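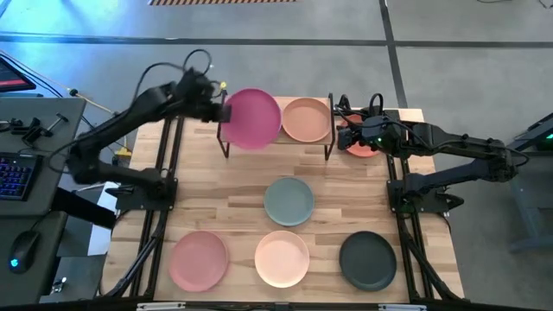 Can two student teams share one set of practice dishes during a session?
Sharing is permitted, provided that the set is returned to its start layout and the session log is signed before the second team begins.

Section 2. Setting Up the Dish Racking Task

This section applies to all teams entered in the Lurkerau student league. The faculty adviser, Josiane Pruvost, must approve the set-up before the first scored run. Teams using the Trostovon control software should complete the installation steps in Section 1 first.

2.1 Preparing the table

1. Switch off power to both arms at the station panel.
2. Check that each arm base is tight on its rail. Do not use power tools on the base screws.
3. Place the rack at the far side of the table, within reach of both arms.
4. Route cables so that they cannot touch the tabletop when the arms are moved by hand through their full range.
5. Restore power and wait for both arms to report ready.

CAUTION: Keep hands, hair and loose sleeves outside the rails whenever the arms are powered. One team member must remain at the stop button for the whole run.

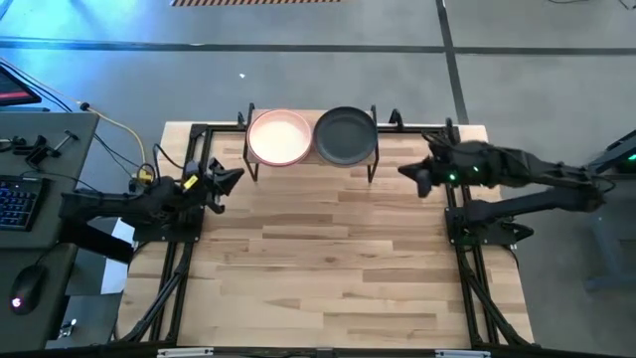
2.2 Checking reach

6. Move each arm slowly to the rack and back to its rest position. Use the reduced speed setting - no other setting is allowed for this check.
7. Open and close each gripper fully.
8. If an arm stops short of the rack, move the rack and repeat steps 6 and 7. Do not change the joint limits.

Note: Rack position is recorded once per session. A team that moves the rack after its first scored run must repeat the reach check and inform the scorer, Henryk Krawczyk.

2.3 Placing dishes

9. Lay the dishes face up on the table according to the layout card drawn for the run.
10. Leave enough space for a gripper finger to reach each rim.
11. Start the run from the operator desk. A run lasts 20 minutes, including any pauses.

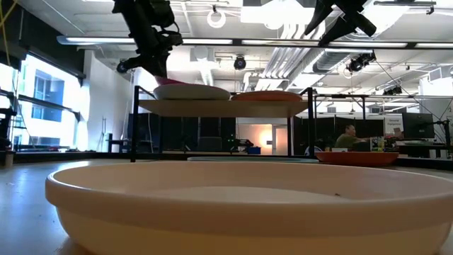 A dish is scored when it is resting on the rack and the gripper has fully released it. Dishes that overlap are judged one at a time, and color has no effect on the score. A plate tilted above another plate with a gripper tip directly over it, as the pinkish-red one is over the white one, is not yet counted as placed. The scorer waits until the arm has moved clear before making a decision.

2.4 Ending the session

12. Return both arms to rest and switch off power.
13. Wipe the dishes and inspect the rims for chips. Set damaged dishes aside for Zinhle Msimang.
14. Save the run file under the team name and enter the run number in the log.

Run files are kept for 24 months. Requests for a scoring review must be made in writing to the adviser before the next session.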